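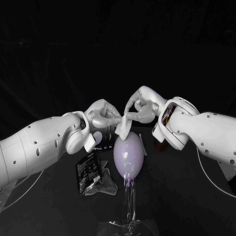

Figure 3. A white tissue at the upper tip of a wet, pale lavender balloon. Water runs down from the lower end.

3.2 Wet balloons and thin paper

I started this part of the work thinking the balloon would be the easy bit. You blow it up, you wet it, you lay a tissue on it, and then you get on with the interesting stuff (the paste, the layers, the drying racks at Curkville). Well, I ended up spending most of July on the wetting alone, and I'd happily have spent August on it too!

What I wanted to know was pretty simple: how does a single tissue behave when it meets a curved surface that already has water all over it? People who make paper shells at home mostly soak the paper and put it on a dry balloon. The Zarkuvia workshop notes do it the other way around, with a wet balloon and dry paper, and they claim fewer wrinkles. I had 70 balloons and a big box of plain white tissues, so I tried both.

The starting point for the wet-balloon method is in Figure 3. Look at the streaks on the skin. The water doesn't make a nice even coat, it goes down in streaks, and I think a lot of my later trouble comes from that. Wherever a streak runs, the tissue grabs on fast and goes nearly see-through. Between streaks it stays puffy for a while, and if you tug on it then, you get a tear right along the line where wet meets dry. I lost 11 tissues that way before I learned to leave the thing alone and let it settle.

The crumple matters too. I had expected to need a tissue pulled flat, the way you'd spread a sheet on a bed, but a soft, crumpled one that hangs down a little worked better for me. The lowest edge touches the tip first and the rest can follow it down. With a flat tissue I kept trapping a bubble of air on top, and chasing a bubble out from under wet paper is no fun at all.

Out of the 70 trials, 43 gave a first layer I was willing to paste over. My rule was loose, I admit: no hole bigger than a fingertip and no fold I could feel with my eyes shut. Most of the good ones were wet-balloon trials where I waited almost 30 seconds between wetting and touching, which let the heaviest runs drain off the bottom. Skipping the wait gave me soggy paper that slid toward the lower end and bunched up there.

Shape plays into it as well. I put the wider end down every time, so the tissue met the narrower, rounded end first. I haven't tried it the other way up, and the round balloons I ordered from Plollent showed up too late for this round. They go into the next set, along with the heavier paper described in Section 3.3.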